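**Thread: Tang hates the new litter, went on the bath mat AGAIN**

**samuele_db** – 7:14 am

ok so. switched Tang from the pine pellets to clay in September because the pellets were getting tracked all over the hall. Fine for a week. Then the bath mat. Then my gym bag. Then the bath mat.

She's nine, spayed, indoor only, no other animals. Same box, same corner, by the washer. Scooping morning and night. Apartment is 521 sq ft so moving the box is not really a thing.

Red or blue handle on the scoop, same difference to me, but she bolts when I pick it up now??
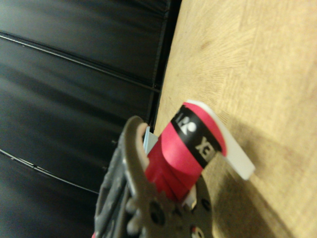
*red, light wood table*

Anyone been thru this? I'm out of bath mats.

– Samuele Dal Bello

---

**pellet_head** – 7:40 am

you switched cold turkey?

---

**samuele_db** – 7:52 am

yes. dumped the old, filled with new. was that bad

---

**pellet_head** – 7:55 am

yeah that's bad lol. You mix it in over a couple weeks. Go back to pine today, all pine, and start over.

---

**MooreStreetMarge** – 8:20 am

Vet first. Please. Ours started on the rug and everybody told me it was the litter, and it was crystals. $62 for the urine test and I'd waited a month arguing about brands. If she's straining or going in and out with nothing to show for it, go today, don't wait for an appointment.

---

**fiachra_ms** – 9:05 am

Agree w/ Marge on the vet. Disagree on going back to all pine. You'll just confuse her. I wrote up our switch on the old board, pasting it since the link's dead.

**Switching an older cat, what we did**

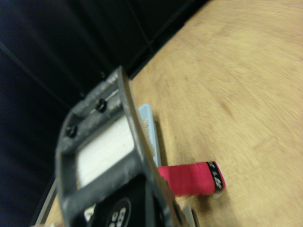 *4 min read*

Put a second box next to the first. Old litter in one, new in the other. Leave it. Don't pick her up and put her in it, don't praise her, just leave it be.

After a few days ours was peeing in the new one and saving the other business for the old one. Fine. Then start letting the old box get low, an inch, then less. Keep the new one deep and clean.

Unscented. I can't say this enough. The Festamero lavender stuff smells like a car wash and I'm a person, imagine having that nose. Also wash the box with plain dish soap, bleach smell can set them off too.
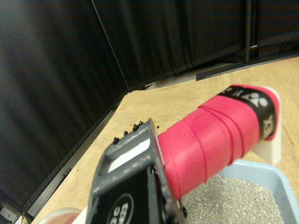
The mat has to go, by the way. Or hang it up after every shower. Soft and smells like her = toilet, as far as she's concerned. Enzyme cleaner on the floor underneath, let it sit, don't wipe it right off. I used Cladent, others are probaly the same.

Fiachra Mac Suibhne

---

**pellet_head** – 9:31 am

two boxes in 521 sq ft, good luck

---

**fiachra_ms** – 9:38 am

It's for a few weeks. Mine was in the kitchen. We lived.

---

**hesunness_3B** – 12:10 pm

Going to be the odd one out – depth. Half the people I know fill it way too little and half fill it to the top, and mine wouldn't touch it either way. Couple inches. And no lid! Lids are for us.

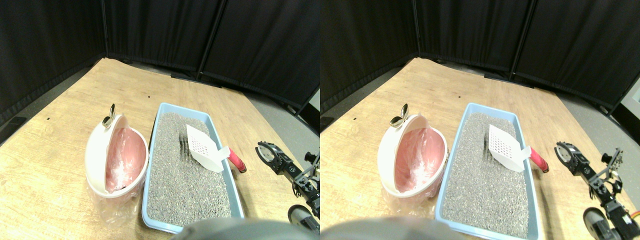 Also is the washer running when she goes? Spin cycle scared ours off the box for good, we had to move it to the bedroom closet. Not cute but no more accidents.

---

**samuele_db** – 12:44 pm

oh. yes. I do laundry at night, right when she usualy goes. huh

The litter is scented too. "fresh linen". Great.

---

**MooreStreetMarge** – 12:50 pm

Still call the vet.

---

**samuele_db** – 1:02 pm

called, they can squeeze her in at 4. second box on the way home. mat is in the trash

---

**pellet_head** – 1:15 pm

100% still think it was the cold turkey thing but ok. post what they say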